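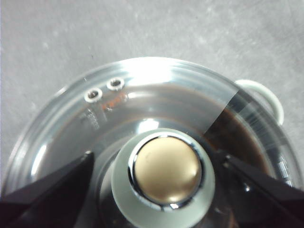
Bunting

Part 3: Getting your audiobooks onto the Pollum player

Okay, your player is charged and you've picked a language. Now for the fun part - putting some books on it! I've set up more of these than I can remember (my whole family listens to mysteries, and I'm the one who gets the phone call), so these are the steps as I do them myself, with my own grumbles mixed in with the official ones.

You'll need the cable from the box, a computer, and your Verstead library login. If you bought your books somewhere else, skip ahead to "Files from other stores."

1. Plug the player into the computer and wait for the little book symbol to stop blinking. The first time, it blinks for 40 seconds and feels like forever.

2. Open the Verstead desktop app and sign in. Use the same email you bought the books with. I once spent an entire evening hunting for a police series that was sitting happily in my other account.

3. Click My Shelf, then check the box next to each title you want. You can pick up to 27 at a time. Any more and the Send button goes gray.

4. Click Send to Player. A long thriller takes a few minutes, so go make a sandwich.

5. When you see Transfer Complete, click Eject and then pull the cable.

CAUTION: Don't pull the cable while the bar is still moving. The book will show up on the player and even start playing, and then it'll quit partway through a chapter. If you've done this already, delete the title and send it again.

NOTE: The player holds 80 books of ordinary length. Those giant full-cast productions eat up more room, so keep an eye on the storage bar under Settings.

Putting a series in order

The player sorts by title, which is a terrible way to listen to a detective series (ask me how I found out who the killer was in book two). To fix it:

1. Hold down the center button on any book in the series.

2. Choose Group as Series and give it a name. I did the Miltthorpe mysteries first, and they're still my favorites.

3. Use the up and down arrows to move each book where it belongs, then press the center button again to save.

Your bookmarks stay put when you move things, so go ahead and shuffle even if you're halfway through one.

Files from other stores

MP3 files work fine, but each book has to be in its own folder. Name the folder after the book and number the chapters 01, 02, 03 and so on. If you leave off the zero, chapter 10 plays right after chapter 1. I had one book with 39 chapters and I renamed every single one by hand - there's a Rename All button in the Tools menu, please use it!

CAUTION: Copy-protected files won't play. They show up with a small lock next to the title, and you'll have to go back to the store you got them from for a different format.

Sleep timer and narration speed are in Part 4.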